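The Handbook in the Bathroom Showroom

Jitbridge runs its field collection out of rented rooms, and the rooms change every few weeks. One month it was a shoe store after closing. Lately it has been a bathroom showroom, where the staff pick up bottles and mugs with hand-held grippers and set them down again near sinks that aren't connected to anything.

The company's rulebook for this work is called Borketura. Anikó Kelemen wrote the first version, and she says the name has no meaning that she would care to explain. It started as a page taped inside a cupboard door. It now has 139 rules, and new hires read all of them before they touch a tool.

Most of the rules are dull, and Kelemen likes them that way. Rule 4 says the lens is wiped at the start of every session, with the cloth from the kit and not with a sleeve. Rule 11 says that if an operator drops something, the recording keeps running. Rule 12 says the operator may not say anything about it while it does.

"People want to stop and start over," Kelemen says. "Then you end up with a thousand perfect pickups and no record of what a slip looks like. The slip is worth having."

What a session should look like

A session at the showroom begins with a walk through the room. The operator looks for wet floor, trailing cords and anything with a person's name on it. Papers go in a drawer. Screens are turned off. If there is glass, the operator checks what can be seen through it, a rule added after a client's wall calendar was readable in 212 clips and every one of them had to be pulled.

Next comes the object. Borketura asks for ordinary household things, a mix of easy and awkward shapes, and it asks that the awkward ones be used as often as the easy ones. Rounded plastic bottles are on the awkward list. They roll, and a finger placed too high will push them over. 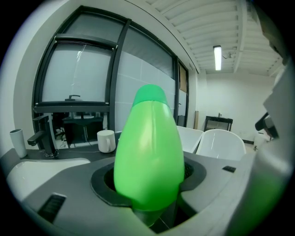 Grip and release

The longest chapter in Borketura covers the two moments when the fingers meet an object and when they leave it. Joaquim Cordeiro, who trains the operators, thinks most bad data comes from the second one.

"They squeeze fine," he says. "Then they let go early and pull away fast, because in their head the job is finished."

The rule is to lower the object until it touches the surface, pause, open the fingers all the way, and back off in the direction the hand came from. Cordeiro has new operators practice on a folding table before they go near a client's counter. Porcelain chips easily and the company pays for it.

Speed has its own rule. Operators move at the pace they would use if the object were full to the brim, whether it is or not. There's no bonus for the number of clips recorded in a shift. Jitbridge tried one, and the reviewers were the first to complain.

Review

Those reviewers sit in another building. Elīna Grigaitė leads the group, which uses a checking program called Kiss. The program flags a clip when the view is blocked, when the tool has lost track of its own position, or when the label doesn't match the task list. A person then looks at every flagged clip and keeps it or throws it out.

In the last batch Kiss flagged 837 clips. Grigaitė's group kept more than half of them. Many had been flagged for glare, which showrooms have plenty of - glossy tubs, bright lights, big windows - and glare is something a robot in a real bathroom will have to cope with too.

She would like the written rule on lighting to be looser. At present it tells operators to avoid strong reflections where possible. Kelemen would like to keep it, with an added line on what "possible" means. The two of them have been trading drafts since the fall.

Who it's for

Borketura isn't a standard in any official sense, and no outside body has signed off on it. Still, it has started to travel. Sundum, a smaller firm that records kitchen tasks, asked for a copy and now follows most of it. Jeanine Brouwer, who runs operations there, cut the chapter on clothing and wrote her own on knives.

Brouwer's main objection is the length. Her operators work in pairs, and she wanted something one could read aloud while the other set up. Sundum's version fits on 2 sheets.

Kelemen has read it and took three of its changes back into her own text. The next edition went out to staff for comment on 8th January, and comments stay open through February. So far the most disputed item is Rule 31, on whether operators may wear rings.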